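What Is an Ombudsman?
How ordinary people can complain about the people in charge
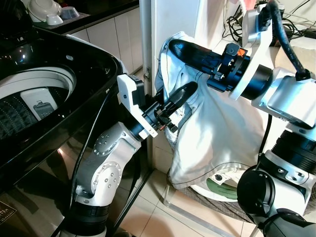

Most countries have a government, and most towns have a council. These are the people who decide where the bus stops go, who gets a parking permit, how much help a family receives when a parent is out of work, and hundreds of other things. Usually they do the job properly. Sometimes they make a mistake. Sometimes they take far too long, or lose a form, or treat one person differently from the next.

What can you do if that happens to you? You can write to the office that made the mistake and ask it to put things right. But suppose it says no, or never writes back. You could go to court, but courts cost a lot of money and can take years. In many places there is another choice, and it has an odd name. It is called an ombudsman.

Where the word comes from

Ombudsman is a Swedish word. It means a person who acts for somebody else. Sweden's parliament set up the first modern one in 1809, to keep an eye on judges and officials and make sure they followed the law. For a long time few other countries copied the idea. Finland began in 1919 and Denmark in 1955. New Zealand followed in 1962, and after that the idea spread quickly. The United Kingdom got one in 1967.

You say it OM-budz-mun. An ombudsman can be a man or a woman. Some places say "ombudsperson" or "ombuds", and others use a completely different name, such as "public protector" or "defender of the people".

What an ombudsman does

An ombudsman listens to complaints about public bodies. A public body is any office or service run for everyone and paid for with taxes. Councils, hospitals and government departments can all be public bodies.

The ombudsman reads the complaint and decides whether there is something to look into. If there is, the office starts an investigation. Staff ask for letters, emails and records. They talk to the person who complained and to the officials. Then they write a report saying what went wrong, if anything did, and what ought to happen next.

The word for what they are looking for is maladministration. It is a long word for bad running of things. Long delays are maladministration. So is giving somebody the wrong advice, losing papers, being rude, ignoring the rules, or refusing to explain a decision.

Being unhappy with a decision is a different matter. If the council decides to plant trees and you would have liked a skate park, you may be cross, but the council may have done everything correctly. The ombudsman will not usually change a decision just because somebody disagrees with it.

A story to show how it works

Caltemthorpe is a town with a council and a river that sometimes floods. One February the river came over its banks, and water got into houses on Ondach Road. The council said that every home that had been flooded could have a payment of £200 to help with cleaning up. There was a form to fill in.

Setareh Taheri filled in the form and handed it over the counter at the council office. She was given a receipt. Weeks went by and no money came. She telephoned and was told to wait. She telephoned again and was told that her form had arrived after the closing date, so she could not have the payment.

She knew this was wrong. The date on her receipt was before the closing date. She wrote a letter of complaint and put a copy of the receipt in with it. The council wrote back and said its decision was final.

So Setareh wrote to the ombudsman. A member of the ombudsman's staff, called an investigator, asked the council for its records. They showed that a box of forms had been left in a cupboard when the office moved to Kenness House. When the box was opened at last, all the forms in it were stamped with that day's date. It held 33 forms, and hers was one of them.

The investigator's report said three things. The council had made a mistake with the dates. It had not checked properly when Setareh complained. And other people had been treated unfairly too, even though most of them had not complained at all. The ombudsman asked the council to pay everybody whose form had been in the box, to say sorry in writing, and to stamp forms at the counter in future, while the person is still standing there.

The council agreed. Setareh got her payment 13 weeks after she had first asked for it.

Why the last part of the report matters

Look again at what the ombudsman asked for. Paying Setareh would have settled her complaint. The ombudsman also wanted the stamping of forms to change, so that the same thing would not happen after the next flood. One complaint can lead to a better rule for a whole town.

Can an ombudsman make people obey?

This is the part that surprises many people. In a lot of countries an ombudsman cannot order anybody to do anything. A judge can give an order, and you can be punished for breaking it. An ombudsman often gives a recommendation. That is a strong piece of advice.

Most public bodies follow the advice. One reason is that the reports can be made public. Newspapers may write about them, and elected members may ask awkward questions in meetings. A council that ignores a fair report has to explain itself to the people who vote for it.

Some people think this is too weak and that ombudsmen should have more power. Others think the gentle way works better, as officials may be more willing to open their files to somebody who is not trying to punish them. Grown-ups who study government still argue about it.

Who is the ombudsman's boss?

An ombudsman has to be independent. That means free from being told what to think by the people under investigation. If the mayor could sack the ombudsman for writing a report the mayor did not like, the reports would soon become very polite and not much use.

For this reason many ombudsmen are chosen by parliament and not by a minister alone. They often stay in the job for a fixed number of years. In some places the term is 5 years and in others it is longer. It is usually made hard to remove them early unless they have done something seriously wrong. Most of them also write a report each year, so that everyone can see what they have been doing.

Do children have one?

In many countries they do. Norway set up an ombudsman for children in 1981, the first country to have one. England, Scotland, Wales and Northern Ireland each have a children's commissioner. It is a similar sort of job. Commissioners speak up for children's rights and ask children what they think. What each one can do about a single child's problem is different from place to place.

How to make a good complaint

You may never need an ombudsman. Knowing how to complain well is useful anyway, at school or at a club or in a shop.

Say what happened, in the order it happened.
Put in the dates if you know them.
Keep copies of letters and receipts.
Be polite, even if you are angry.
Say what you would like to be done about it.
Complain to the place that made the mistake first. An ombudsman will nearly always ask whether you have done this.

Words to know

Complaint: telling somebody that something is wrong and asking for it to be put right.
Independent: not controlled by the people you are checking.
Investigation: a careful search for the facts.
Maladministration: bad or unfair running of a public service.
Public body: an office or service run for everyone and paid for with taxes.
Recommendation: strong advice about what should be done.

Something to try

Think of a rule at your school that is sometimes used unfairly. Write a short complaint about it, using the list above. Swap with a partner and be the ombudsman for each other's complaint. Which facts would you need to check? Who would you talk to? Write two sentences of recommendation at the end.

Text by P. Nogueira. Page last changed 7 July 2020.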